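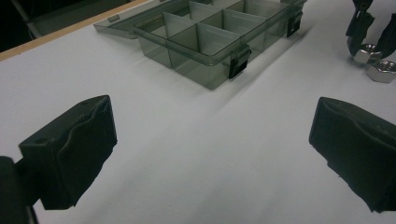 What does a working rule for gripper demonstrations have to contain?

A start condition, an end condition, a list of the parts on the table, and a statement of what makes the attempt invalid. Anything further depends on the task. A rule that lacks one of these can't be checked afterwards, and we don't issue it.

About Ollura

Ollura writes and maintains working rules for firms that teach robots to handle small parts. Most of our clients collect demonstrations by hand: an operator holds a gripper, carries out a task on a bench, and the recording is later used to train an arm. Our part is the written practice around that work. We set out how the bench is laid, how the task is worded, how the grippers are inspected, how a recording is accepted or rejected, and who signs for it.

We don't build robots or sell grippers. We take no commission on equipment, and the rules we issue name a make only where the client has already bought it and the instruction would be unclear without the name.

How the company began

The company was set up in March by Bronisława Szulc and Aivar Adomaitis, who had until then worked on the same assembly line at opposite ends of it. Szulc wrote the inspection sheets. Adomaitis maintained the pick-and-place cells and was the person most often asked why a sheet could not be followed. The first set of rules they produced together covered the storage of fasteners beside a robot cell and ran to 3 pages. It is still in use at Borkowska, with changes to the section on labels.

Leokadia Bielecka joined to run document control. Kacper Baran is responsible for bench trials, and Remigiusz Zalewska for operator training. Drafts are read by someone who did not take part in writing them before they go to the client.

What we cover

Bench preparation. Surface, lighting, permitted objects, position of containers, condition of the surface at the start of each attempt. Loose hardware left from an earlier task must either be declared on the task sheet or removed. We treat an undeclared nut as a fault in the record even where the operator never goes near it.

Containers. Compartment boxes with hinged lids are common in this work and cause a large share of the disputed recordings we are asked to look at. The sheet must say whether the lid begins open or closed, which side faces the operator, and whether the latches are part of the task. "Open the box" is not an acceptable instruction if the box has latches. The accepted wording names each latch in the order it is to be released, then the lid, then the position in which the lid is to come to rest.

Clear and tinted plastic. Transparent walls are hard to judge from a recording, both for a reviewer and for software. Dividers seen through other dividers can be mistaken for edges. We ask for a still of the container to be filed with the task sheet and for the compartments to be referred to by row and column, counted from the operator's left. Terms such as "the middle one" are struck out at review.

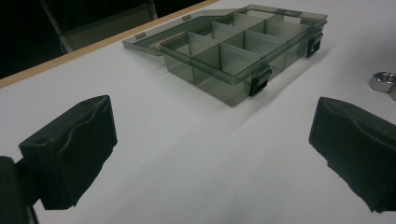
Row and column references are only useful if the box stays where it was put. The position is therefore checked at the end of the attempt as well as at the start, and a shift larger than the tolerance on the sheet is written down. A shift does not of itself make the recording invalid. It does if the sheet says the box is fixed.

Gripper condition. Contact pads are inspected before each session for tears, lifting edges and dirt. A soft pad will crease in normal use, and creasing alone is no ground for rejection. Pads are replaced in pairs. Fixings are checked with the tool named by the manufacturer, and the check is initialled.

Shared benches. Where 2 grippers work over the same surface, the sheet names which one leads, which one holds, and where each waits when idle. The waiting position must be clear of the container lid at its full swing. Operators agree a spoken stop word before the first attempt, and either may use it.

Acceptance. The person who made a recording may not accept it. The reviewer marks it accepted, rejected or held. Held recordings are settled within 2 working days or are counted as rejected. Reasons for rejection are taken from a fixed list, with a free text line below it for cases the list doesn't fit. If the free text line is used repeatedly for the same reason, Bielecka adds that reason to the list at the next revision.

How a rule is issued

A draft is tried on our own bench by Baran, using the client's parts where they can be sent. It is then tried by an operator at the client's site who has not seen it before, with one of us present and not speaking. Questions asked during the trial are noted word for word and the draft is corrected against them. The rule is issued with a version letter. Older versions are withdrawn on the same day, including printed copies on the shop floor.

Vena, our record system, holds the issued rules, the trial notes and the review decisions. Clients can read their own entries at any time. Entries can't be deleted, only superseded.

Work in progress

Zutano is our current programme on small containers and fasteners. It sets out to produce a common task sheet for opening, filling, emptying and closing compartment boxes, including the handling of nuts that roll or land on edge. The draft will be put to trial over 1,000 recordings before a first version is issued. Clients who wish to contribute parts or task sheets should write to Baran with a drawing or the supplier's reference. We can't accept parts under a confidentiality agreement for this programme, as the trial notes will be open to all who take part.

Limits of our service

Our rules do not replace a risk assessment or the instructions supplied with a machine. Where one of our rules conflicts with either, the rule is suspended and the client is asked to tell us. We do not certify sites, people or equipment, and a client may not describe itself as certified by Ollura. The permitted wording is "works to rules issued by Ollura", followed by the version letter.

Training

Zalewska runs training at the client's site, for operators and reviewers separately. Reviewers are asked to carry out each task with the gripper before they are allowed to judge it. Attendance is recorded in Vena.

Corrections to any issued rule should be sent to Bielecka, quoting the version letter and the paragraph.

Page last revised Dec 29, 2018.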